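Clothespin

A clothespin (also clothes peg) is a small fastener used to hang laundry on a line. The common spring type has two halves, called legs, held together by a steel coil spring. Squeezing one end opens the jaws at the other. Legs are moulded in plastic or cut from wood – beech and birch are usual.

Plastic pegs come in many colours and do not rot, but sunlight makes them brittle over time. The Indard works in Drovine listed 286 patterns in its first catalogue and 472 in its last.

See also: Clothesline; Drying rack

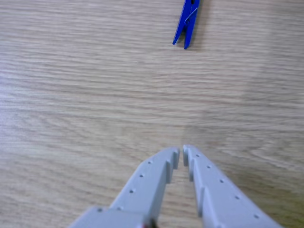
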